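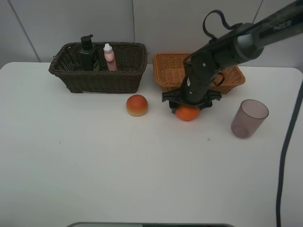 Baskets: How Do You Weave a Box?

Have you ever looked really closely at a basket? It's full of holes, it's made of skinny bendy bits, and it can still hold a whole pile of fruit!

Wicker is the name for anything woven from bendy stems. Willow is a favorite, and so is rattan, a climbing plant that grows in hot, rainy forests. Wicker is a way of making things, so a basket, a chair and even a cradle can all be wicker.

How it's done

First the weaver makes a flat base. Then stiff sticks called stakes are bent up all the way around, like the bars of a tiny fence. Thinner strands go in front of one stake, behind the next, in front, behind, round and round until the sides are tall enough. Every strand squeezes its neighbors, and all that squeezing makes the basket strong!

Tall or shallow?

Deep baskets are great for bottles, which like to tip over. Shallow ones suit peaches and oranges, so the ones at the bottom don't get squashed.

Try it!

Kelechi Aliyu teaches weaving to kids in Ranthorpe, and she starts everyone off with paper. Cut 8 strips of one color and 8 of another. Lay the first color side by side, then weave the second color through, over and under. Push the strips up snug. You've made your first basket base!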